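4.2 Breakfast as a test of household readiness

Claims that home robots are close to market lean heavily on short clips of a machine finishing a chore. We looked at toast because people think of it as the easiest job in the kitchen. The Skaltby task set, which we used unchanged, splits it into four stages: handling the bread, loading the slot, working the lever, and serving. Each stage is scored on its own, and a run counts as complete only if a person does not step in.

Most published scores cover the first stage alone. Rashidi's Arkport survey makes the same complaint about laundry folding, where a flattened towel is often the starting point and the crumpled pile is left out. With bread, the matching shortcut is to let the arm move the dish and leave the food alone. A rim is stiff, it holds its shape, and two fingers can close on it from almost any side. A slice is soft and tears. We see no reason to treat success with the first as evidence about the second (Figure 4).

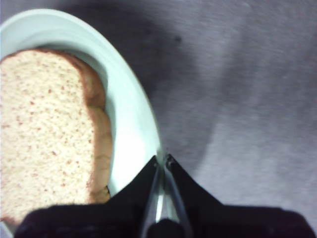
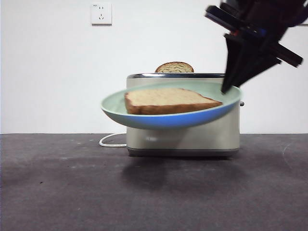 Figure 4. Dish handling in the toast task. In both views the gripper is at the rim and a slice of speckled bread lies in the dish. The toaster, with another slice standing in a slot, appears in the second view only.

Carrying a dish is still real work. It has to stay close to level, and the arm must keep clear of the toaster and its cord. But a cook would not call it making toast, and a score sheet that gives it the same weight as loading the slot will flatter the machine. The Wuyts protocol does exactly this. Under its rules a system that never touches bread can still earn partial credit on every run.

We therefore report the stages separately and give no combined score. We also ask that authors state how the bread was placed before each run and who placed it. Of the 16 papers in our review, few gave either detail, and the Boltilton release, with 3000 recorded runs, gives neither. Until such facts are routine — and they cost one line each — we would treat any general claim about kitchen chores as unproven.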